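Dudby Hall workshop, walk-through checklist with my comments
May round

1. Front door and porch light
OK. The door sticks a little at the bottom, but it opened with one hand and that's the test. Light came on fine.

2. Exit signs
OK, both lit. I held the test button on the back one for a full count and it stayed bright the whole time - a big improvement on last time!

3. Fire extinguishers
Two OK, one NOT OK. The one by the sink has its needle just under the green. I've hung a tag on it and left a message with Evard, who do our refills. Please don't move it to the hallway again (I found it holding the door open, and I was not happy).

4. Fuse box
OK. The building went up in 1915 and I always expect the worst when I open that cupboard, but the new panel is lovely. All 13 switches are labeled now. Keep 3 feet clear in front, please, and yes, that includes bikes.

5. Benches and work surfaces
OK. I check for wobble, sharp edges and anything sticking out at hip height. No complaints from me this month.
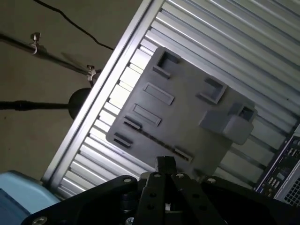
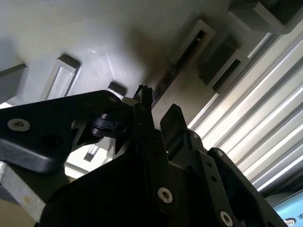

6. Extension cords
NOT OK. The orange one has a nick near the plug, so I cut the end off and it's in the trash. If you need a long cord, ask for the Darko reel, and unwind it all the way before you run a heater from it. The heater is 1000 watts and a coiled cord gets hot fast.

7. Ladders
OK. Feet good, rungs good. The weight limit on the short one is 200 pounds, and I mean you plus whatever you're carrying.

8. First aid box
Nearly OK. Plenty of gauze, no small bandages at all. Who is using them? I'll pick some up from Rimasow when I get the paper towels.

9. Floor
OK after sweeping. There's a loose tile by the back step that I've taped down for now - walk around it if you can.

10. Back gate
Not checked, it was pouring. I'll do it before 9 a.m. next time I'm in and add a note below.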